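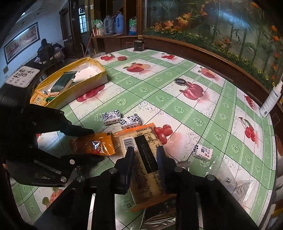 켈리 홀란다는 과자를 종류별로 나누기 전에 먼저 식탁 위에 전부 꺼내 놓는 것이 좋다고 댓글에 썼습니다. 봉지 안에서 고르면 작은 사탕이 항상 밑에 남는다고 합니다. 저도 그 방법으로 바꾸었습니다.

간식 정리 순서

먼저 긴 포장의 크래커를 한쪽에 눕혀 놓습니다. 크래커는 잘 부서지니까 위에 무거운 것을 올리지 마십시오. 누가사탕처럼 하나씩 포장된 것은 따로 모읍니다. 땅콩맛과 우유맛은 포장이 비슷해서 글자를 보고 나누어야 합니다. 집에 땅콩 알레르기가 있는 분이 있으면 꼭 다른 통에 넣으십시오.

작은 봉지 과자는 윗부분에 찍힌 숫자를 확인합니다. 제조일인지 유통기한인지 나라마다 쓰는 방법이 다르므로 모르면 큰 포장의 설명을 봅니다.
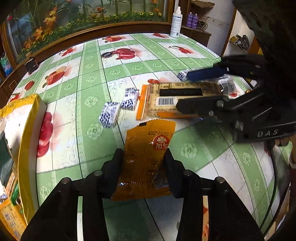 날짜가 가까운 것은 통의 앞쪽에 세웁니다. 저는 얕은 쟁반을 쓰는데, 작은 봉지가 최대 14개 들어갑니다. 그보다 많이 넣으면 뒤쪽 것을 꺼낼 때 앞의 것이 넘어집니다.

식탁에 비닐 식탁보를 깔면 부스러기를 닦기가 쉽습니다. 젖은 행주로 닦은 다음에 마른 행주로 한 번 더 닦으십시오. 9월까지는 우리 집 부엌이 습해서, 연 과자는 집게로 막고 뚜껑 있는 깡통에 넣어 둡니다.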